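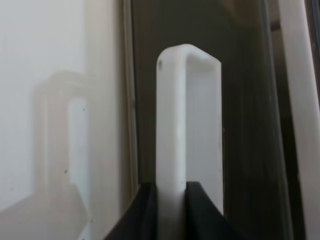

Regenerating the wheat accessions at Staltadham

March 2, 2023

The Staltadham collection began its regeneration cycle in February. Of the 88 wheat accessions held, 33 had dropped below the germination threshold and will be grown out first, in two isolated plots - the Noris lines in one, the Boyer lines in the other. Harvested seed is dried for 3 weeks before it goes back into cold storage. 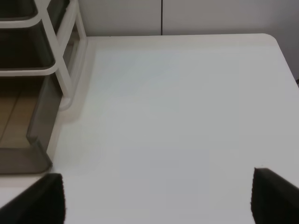 A reader, Gakine, writes that isolation matters little in a selfing crop like wheat, and that labelling errors at harvest do more damage to a collection. I agree on the labelling. The plots stay separate.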